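A Day with the Robots at Kendgate

Have you ever seen a robot work? I mean a real one and not one from a cartoon. In October the robot workshop in Kendgate opened its doors for children and their families, and I went there to look at everything and to write it down for you.

The workshop is called Grurnora. It is in a long brick building behind the bus station. On normal days the doors are closed to visitors, so many children were already waiting outside at 10 in the morning.

What is a robot?

A robot is a machine that can do a job by following a plan. The plan is called a program. People write the program, and the robot follows it. Some robots can also learn from practice, a little like you learn to ride a bicycle.

Not all robots have a head and two legs. The robots at Grurnora are mostly arms. An arm has joints, as your arm has a shoulder, an elbow and a wrist. It is fixed at the bottom so it cannot fall over.

The first room: Harkel

In the first room we met a robot arm with the name Harkel. Harkel sorts wooden blocks. It takes a block from a tray, turns around, and puts the block in the right box. The visitors were allowed to mix the blocks again, and I must say that the children did this very well. Harkel did not become angry. A robot does not have feelings, so it simply started again.

There was a yellow line on the floor, and all people had to stay behind it. A robot arm is strong and it can move fast. Beside the line there is a big red button, and if somebody steps over, a worker pushes the button and the arm stops.

How does a robot hold things?

Look at your hand. You have four fingers and a thumb, and your skin can feel if something is soft, hard, cold or slippery. Most robot arms have a much simpler hand. It is called a gripper. Many grippers have only 2 fingers, which open and close like the tongs in your kitchen.

Try this at home. Take a spoon from the table with only your thumb and one finger. That is easy. Now try it with a grape. If you press too hard, you break it. If you press too little, it falls down. The robot has the same problem every time, and it must learn how much to press.

The second room: Taheri

The second room was my favorite. The project there is called Taheri, and in this project the robots practice jobs from the home. They fold towels, they put cups on a shelf, and they work with plants and vases.

You may think that a plant in a vase is an easy job. For a robot it is a hard one! A block always has the same shape, but a stem can bend, and a leaf can hide what is behind it. A vase can also roll if it is lying on its side.

Many robots have a small camera near the gripper. With this camera the robot sees its work from very close, much closer than we stand when we look at it.

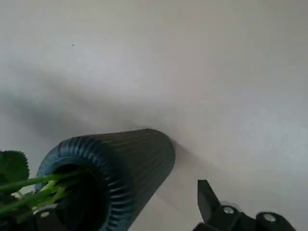
A girl in our group asked how many times a robot must practice before it can do such a job well. The answer was on a poster on the wall. The Taheri robots have practiced with plants 2,364 times, and they still make mistakes. Each try is saved in a computer, also the bad ones. The computer can learn from a bad try what it should do differently.

Then a boy wanted to know if the robots get tired. They do not, but their parts can become worn, as the soles of your shoes do. A screw can become loose, or a cable can break. So people must check the robots often and repair them.

Your turn

At the end, children could try to steer a small arm by themselves. You hold a handle, and the arm copies your movement. The task was to put 3 table tennis balls in a bowl. I also tried it, and my first ball went under the table.

Words to remember

Program: the plan that tells a robot what to do.
Joint: a place where an arm can bend or turn.
Gripper: the hand of a robot.

The next open day at Grurnora is in April. Children can come in free, but please bring an adult with you, and wear closed shoes.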